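**Call for participants: spoken English pilot for adult learners**

Tamside Language Centre is seeking adult learners of English to take part in a pilot of Udano, a daily speaking course delivered by telephone and tablet. The pilot opens on 1st March and runs until the end of July.

Participants will record short spoken answers 5 days a week and receive written comments from a qualified teacher. The course has been prepared with Pelletier, whose teachers already support more than 2,000 learners at intermediate level. There are 200 places.

Applicants must:

- be aged 18 or over
- speak a first language other than English
- have reached intermediate level or above
- be able to attend one introductory meeting at the Utmont building

No fee is charged, and travel to the introductory meeting will be refunded on production of a ticket. Recordings will be heard only by the teaching team and will be deleted when the pilot closes.

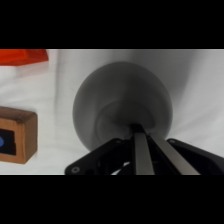

Speaking tasks in the first unit ask learners to describe everyday things in their own words - shape, colour and surface - before any new vocabulary is given. A learner might begin with "it is dark grey and round, like a bowl" and go on to say that it becomes narrower towards the middle, or that the cloth behind it is pale and creased. Full sentences are encouraged, but not required at this stage.

Applications should be addressed to Younes Lamrani, Pilot Coordinator, Room 521, Utmont. Questions about the teaching materials may be sent to Rostislav Krajčí at the same address.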